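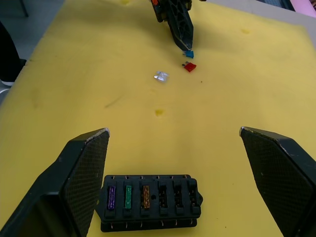
A six-slot fuse box on the work cell at Frerichs, with three blade fuses seated and three still out of the box.

Budget for the Small Parts First

By Kirsty Tosh

Every September, the equipment requests at Frerichs arrive in the same order. The arms are listed first, then the controllers, then the software licenses. At the bottom of the sheet, usually under "miscellaneous," sit the items that decide how much work the arms will do: grippers, spare fingertips, work surfaces, and parts to practice on. I believe this order should be reversed, and that purchasing departments should insist on it.

Consider the fuse insertion cell. The task is simple to state. A blade fuse must be picked up, turned so that its two prongs face the slot, and pressed into a plastic box. The fuses are small and their housings are translucent or, in one case, clear. Any supplier of a robot arm will say that its product can manage the motion. Few will say how often the fingertips must be replaced, and the tips on our grippers are already scuffed pale at the ends.

Last year's plan allowed for 12 spare fingertips and a single foam pad. The pad now has dents and a dark smudge. It remains serviceable, but it was entered in the plan as though it would never need replacing. The fuse boxes were treated in the same way. A box accepts a limited number of insertions before its contacts can no longer be trusted as a fair test, and the plan contained no line for a second box.

The two quotations we received for the coming year show the difficulty. Riltodik offered a two-arm package with a strong warranty and no consumables. Dreltetti offered a comparable package at a higher price, with 400 fingertips and 12 months of replacement parts included. On the summary page, Riltodik appeared to be the better value. Once the missing items were priced separately, the gap between the two closed almost entirely. The review needed 211 separate line items to establish this, and I would question any process that leaves such work until after a preferred bidder has been named.

There is a fair objection. Consumables are hard to forecast, and a department that asks for too many will have money tied up in drawers. The Prunel site raised this point when it declined to change its own form. I accept that the first estimate will be wrong. An estimate can be corrected at midyear, however, while a blank line generally leads to an urgent order at the full list price.

I would therefore ask for two changes. Requests should open with a description of the task and the parts it uses up, with the arm listed afterward. Suppliers should also be required to quote wear items for a full year of operation, on the same page as the main price. The new form will be ready for comment on Monday, and managers who have kept replacement records are asked to attach them.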